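Search this unit Search Go

Week 9: Thyroid hormones and resting energy expenditure
Notes: Urmila Goel. Tutorial: Tuesday, Narendra Mishra

1. Axis summary
TRH from the hypothalamus stimulates TSH release from the anterior pituitary. TSH drives synthesis and secretion of T4 and, in smaller amounts, T3. Both inhibit TRH and TSH release. Most circulating T3 is produced by deiodination of T4 in peripheral tissue.
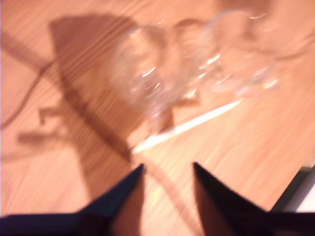 2. Effect on resting expenditure
T3 binds nuclear receptors and alters transcription. Na+/K+-ATPase activity rises, as does oxygen consumption in most tissues (adult brain and spleen are the usual exceptions). Heat production increases accordingly.

Worked case: predicted resting expenditure is 1,750 kcal/day; the measured value is 500 kcal/day lower. Express the deficit as a percentage of predicted (28.6%). Before attributing it to hypothyroidism, check lean mass, recent energy restriction and current medication. 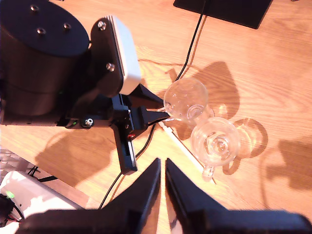
Energy restriction alone lowers serum T3, usually with TSH in the normal range. Do not label this pattern primary hypothyroidism, in which TSH is raised and free T4 is low.

3. Reading
Thambiah and Owusu, course reader, section 9. Omit the appendix on assay units; it is not assessed in this programme.

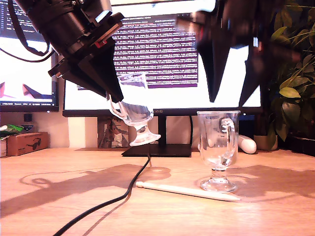
Glass mug held in a black gripper above the desk.

Tutorial answers are due by the November break.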